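Farkotach Practice

The Farkotach practice is a set of voluntary rules for running a robot arm in a play-sized kitchen, the kind with a little sink, a little stove and blocks standing in for food. It takes its name from the Farkotach workshop, where a handful of labs compared notes one May and found that their results could hardly be set side by side. The text has been revised twice and is now kept by Manju Grewal, who also wrote most of the friendly remarks that run alongside the rules. It is read mainly by people who collect demonstrations for robot learning, and it is short enough to get through over a cup of coffee, which was very much the idea.

Background

Before the practice was written down, each lab had its own way of doing things, and most of those ways lived in somebody's head. One lab started every trial with the arm parked high; another started wherever the last trial had left off. "Put the block in the pot" might mean lowering it in with the fingers still closed, or letting go from just over the rim and hoping for the best. At Faseck, an early participant, 1151 recorded trials had to be sorted again by hand when two operators turned out to have been using different meanings of the word "done." That long and rather gloomy job is usually given as the reason the first draft got finished at all. 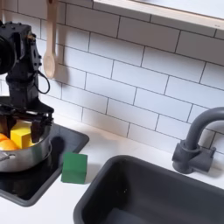
The draft dealt first with words, and this is still the part that people quote most. A trial begins when the operator says so on the log, and it ends when the fingers are clear of the object and the arm has stopped. Anything left on the counter or the stovetop that doesn't belong to the task is called a bystander object. Bystanders are welcome (a real kitchen is full of them, after all), but each one has to be written down before the trial begins, and an object that gets bumped along the way has to be written down too. A trial with a bump in it can still be kept, so long as the log says what happened.

Scope

The rules cover a single fixed arm working over a counter, with the power to the set itself switched off or never connected. Burners are printed or painted and must give no heat. Water is left out entirely, and so are glass, knives and real food that might spoil or leak. Labs that want any of those things are kindly pointed toward their own safety office, and the practice says plainly that it is no replacement for whatever safety rules apply in the building.

Setting Up the Counter

Most of the day-to-day advice is in this section, and newcomers are often surprised by how homely it is. Fixed parts such as the sink, faucet and stove should stay where they are for a whole series. Loose objects are placed by hand from a written list, and the operator steps back before the arm is enabled. A series is 500 trials at most, after which the layout has to be changed and the cameras checked.

Cables get a paragraph all to themselves. There should be enough slack for the wrist to turn fully both ways, but the loop shouldn't be so long that it catches on a pot handle or a faucet. Labs are asked to move the arm slowly through its whole reach at the start of each session while a second person watches the loop.
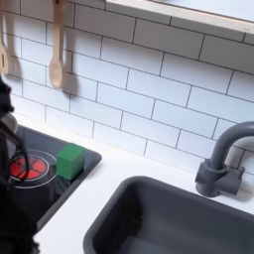

Reaching Into Containers

Pots, bowls and basins are treated with extra care, as a gripper below the rim can push sideways without anyone quite noticing. The arm should come down from above wherever it can, at the lower of its two working speeds, and pause 2 seconds before closing. If the pot shifts, the operator stops and notes it, then puts the pot back by hand with the arm disabled. Soft objects are recommended for beginners. Crowded pots are allowed and even encouraged later on, with the contents listed beforehand.

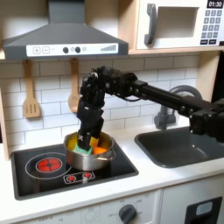
Gripper lowered into a pot of soft objects on the toy stove.

Adoption and Criticism

The current edition is followed in full or in part by 51 groups. Teoh, a small maker of training kitchens, prints the counter checklist on a card that comes in the box, and the Plirnarley summer school uses the container rules in its first week of lessons.

Criticism has mostly been good-natured. Some readers find the logging heavy for small projects, and a shorter log sheet was added for them in the second revision. Others feel that a fixed sink and stove make things too easy for the robot, and that a model trained this way may struggle once the furniture moves. Grewal has answered that a lab is free to move anything it likes between series, and that the rule only asks for the move to be recorded. A section on two-armed setups has been drafted but has not yet been adopted.

See also

Bystander object
Demonstration log
Teleoperation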